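Aven Height-Adjustable Table - Set-up Guide
Section 2: Placing and leveling the table
Revised Thursday, March 6, 2025, by Elie Hijazi

Please read the whole section one time before you start. It is for the Aven table as it comes out of the box, after the top is fixed to the leg (Section 1).

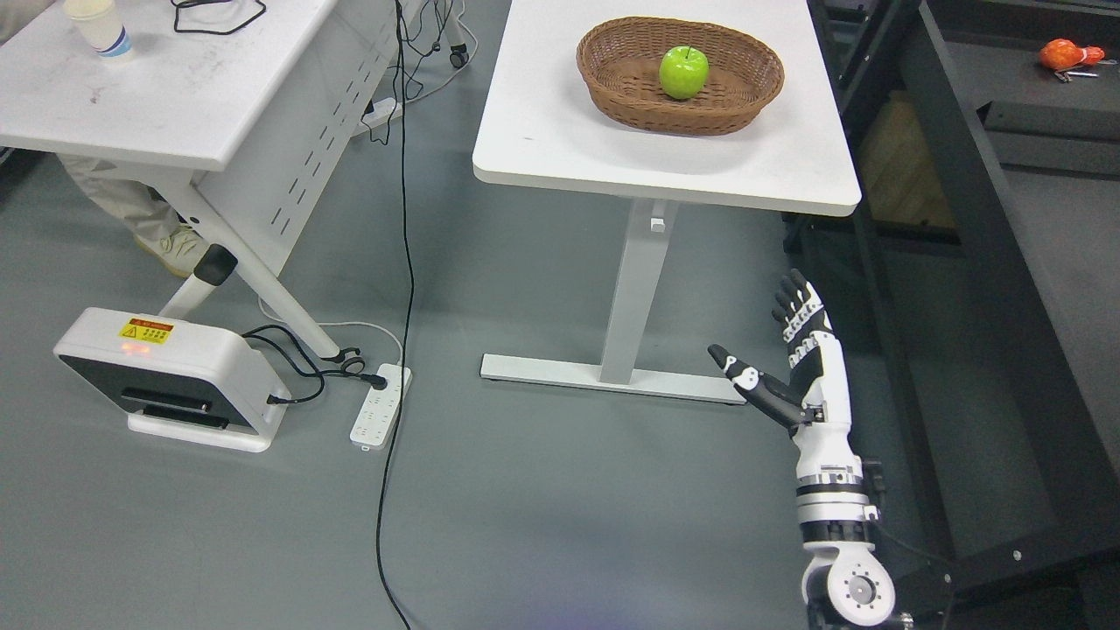
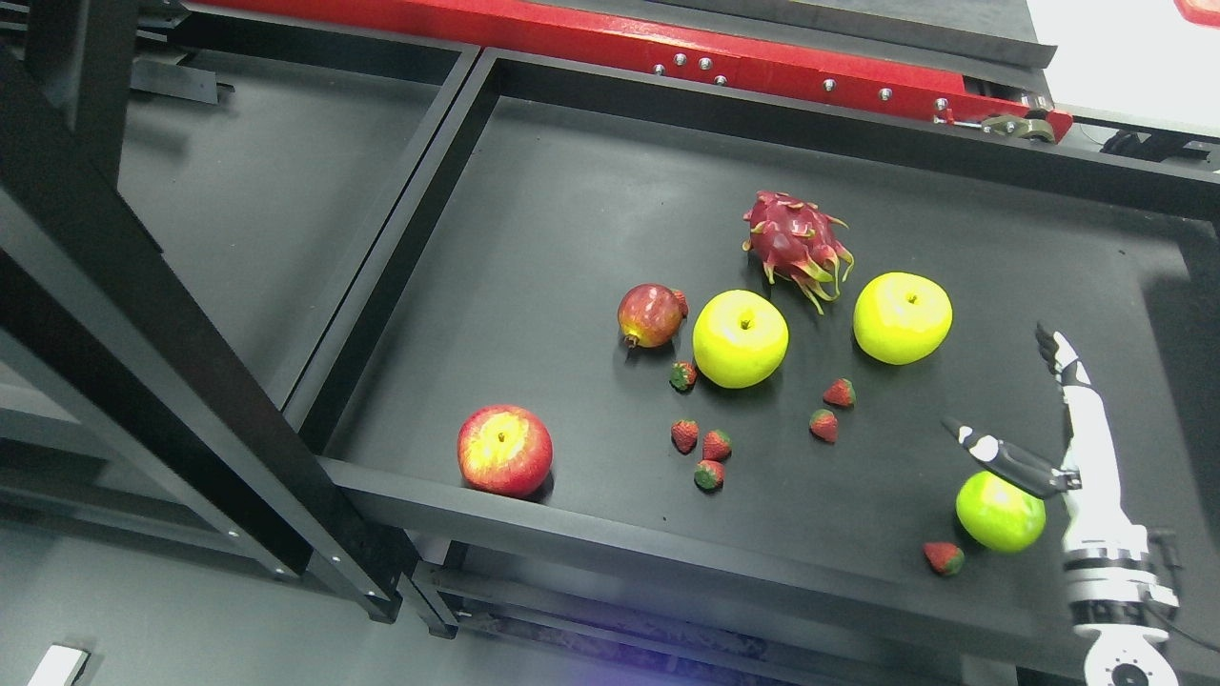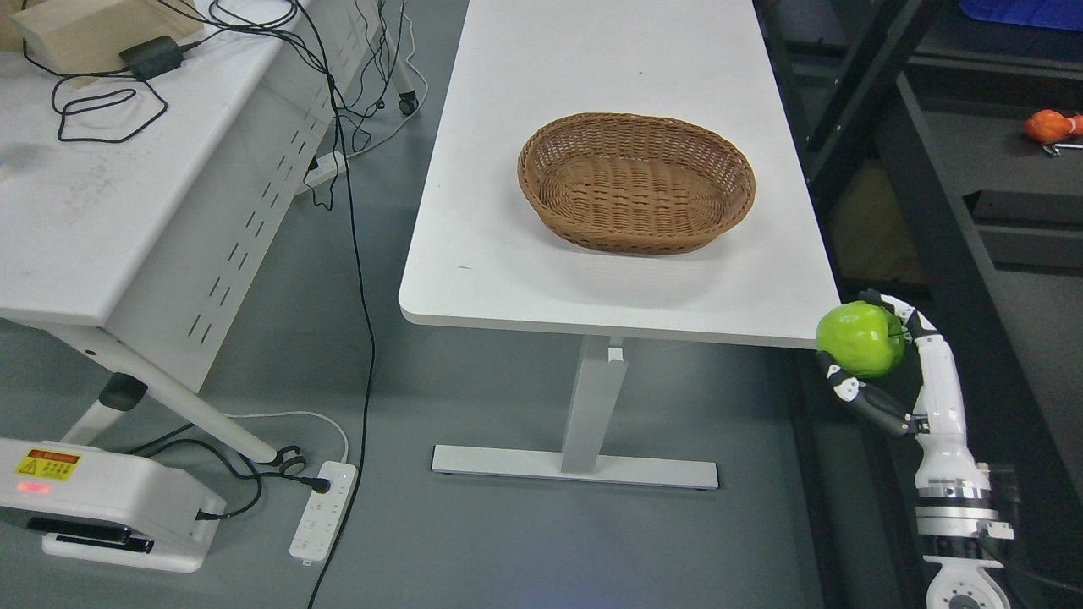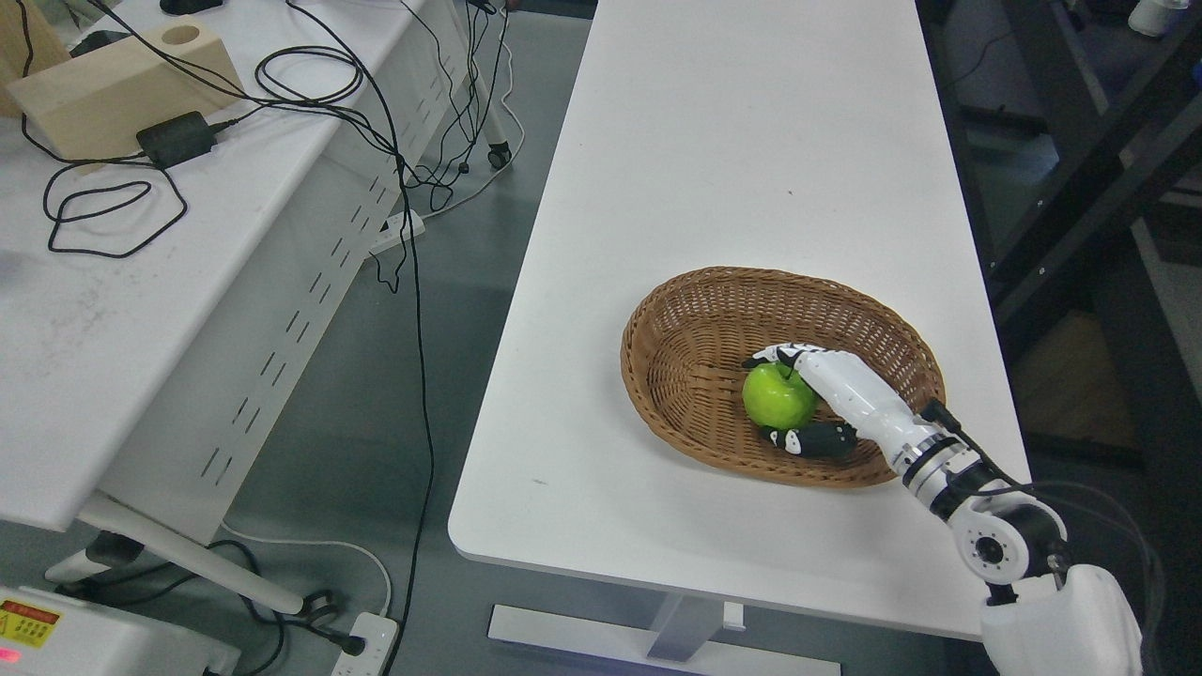

Reading time: 2 min

Before you begin

You need the hex key from the parts bag, a spirit level, and a soft cloth. Two persons are needed to move the table. The top must stay in the lowest position until step 6.

Leave 30 cm of free space between the table and any wall. With the Amisico extension cord, leave a little more on the side of the plug.

Placing the table

1. Sweep the floor where the foot will stand. Small stones under the foot will scratch vinyl and wood.

2. Lift the table together by the leg and the foot. Do not lift by the top - the screws can pull out of it.

3. Put the table down slowly and turn it to the direction you want. If you must correct the position, lift it again. Do not drag.

4. Lay the spirit level across the top, first along the long side and then along the short side.

5. Turn the leveling feet by hand until the bubble is in the middle both ways. To the right makes the foot longer, to the left makes it shorter. When you finish, tighten the lock nuts with the hex key.

Note: On thick carpet the table sinks a little in the first days. Check the level again after one week.

6. Connect the power cable and press the Up button until the top stops by itself. Then press Down until it stops again. The table has now learned its two end positions.

CAUTION: Keep hands and cables away from the leg while the top is moving. Children must not use the buttons.

If display code 37 appears

The table did not reach one of its end positions. Unplug it and look for anything that blocks the top, for example a chair arm or a window sill. Wait 30 seconds, plug it in, and do step 6 again. If the code comes back, write to the Flalel service desk with the serial number from the label under the top.

Cleaning

Wipe the top with a damp cloth and dry it after. Mokoena surface cleaner can be used, but spray it on the cloth and never near the buttons. Do not use powder or steel wool.

Section 3 explains how to save your own heights.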